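Short Fiction | Winter Reading

Dec 13, 2005
By Frøydis Kvam

THE SKEKINGATE NOTICE

The Office of Street Names in Nomgate received the petition in November and entered it under number 504. It requested that Skekingate, a lane of 63 paces between the tannery and the river, be struck from the municipal map on the grounds that it no longer led anywhere.

The Office replied that a street was not required to lead anywhere. The petitioner was invited to state his interest in the matter.

He stated it. His name was Løken. He had been born in the lane, he had delivered its mail for 40 years, and he was now its only resident. Each morning he walked to the river end, where the ferry to Skonen had once tied up, and each morning he walked back. He wished to stop. He did not feel that he could do so while the street remained in force.

An inspector was assigned. She found the lane in fair condition and the petitioner at home. He served coffee and answered all questions put to him. Asked whether he had considered moving, he said that a carrier did not move off his route. Asked who had last received a letter there, he gave the name of his wife, and the inspector wrote it down in the space provided.
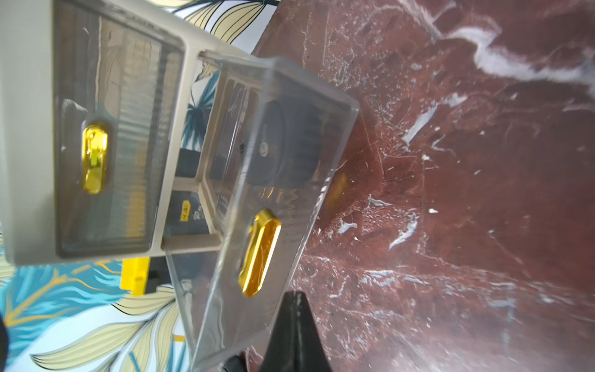

The report was filed before the holiday. It found no basis in the bylaws for closing a street at the request of one person. It found, however, that a route could be relieved — there was a form for this, last used when the ferry ended — and that the relief took effect upon delivery of a letter to the carrier at his own door.

The inspector wrote the letter herself. It ran to one line and bore the seal of the Office. She walked it down from the tannery end in the snow and put it through the slot, and then, having come that far, she went on to the river and stood for the time it would have taken a ferry to load.

When she came back up the lane, his lamp was out. It was ten past six. The Office recorded the matter as closed and kept the name on the map.

Sign up for our newsletter and receive a new story each month. This site uses cookies. By continuing to browse, you agree to their use.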